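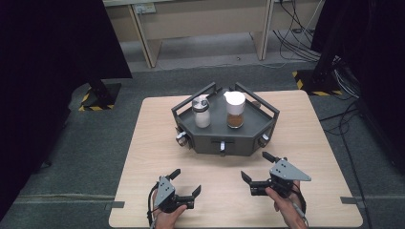
1 min read · 124 words

Budget for a two-handed gripper station

Our department plans to purchase one pair of hand-held grippers for tabletop work with small drawers and jars. The request is due in November. Which items should be listed besides the grippers?

Posted by Lesus

Oriana Retamal
Please list the table, the dark curtains and their stands, and the power strips as separate lines. Our office set aside 159 dollars for cables and spent all of it. A drawer organizer with small pulls is inexpensive and should be entered under supplies. 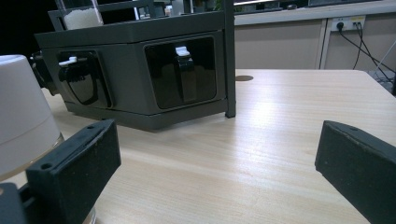

Spare fingertips belong on the same request. We order 8 at a time, and the purchasing office accepts them as consumables. Any single item over 1000 dollars requires a second quote.

Skernix
Ask Dronport for a quote. Ours came quickly.

Hồ
Does the second quote rule apply to rentals also? Our form does not state this.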